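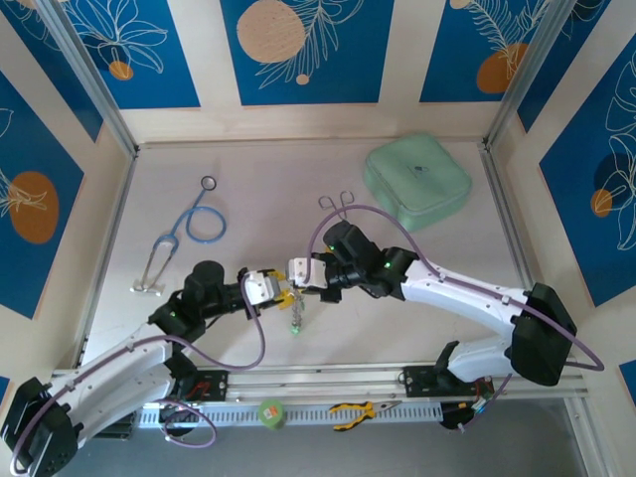

Blue leaf panels on three sides: notes on the layout

Jun 1, 2024

I settled on the Ekurley pattern for the walls after rejecting two plainer ones. It has thin white leaf outlines on blue, with circles in orange and beige, and each panel sits inside a cream border. The floor stayed white.

The order came through Clolavano and cost 2249 in total, delivery included. Lead time was 30 days.

Setting out took longer than fixing. The motifs vary from panel to panel, so the running order has to be decided before anything goes up. I put the large beige circle, the one with a wood texture, at top centre and worked outwards. The panel with the big orange oval went on the left wall and the large monstera-type leaves on the right – swapping them made the back look lopsided on paper.

Fixing notes: start from the back corners, check each border with a level, and leave the adhesive for 40 minutes before moving on. I used Flulent, medium grade. The thinner grade let a test piece slip.

Still to do: order one spare panel before the pattern is withdrawn in October, and find out whether Lozano will match the cream for touching up.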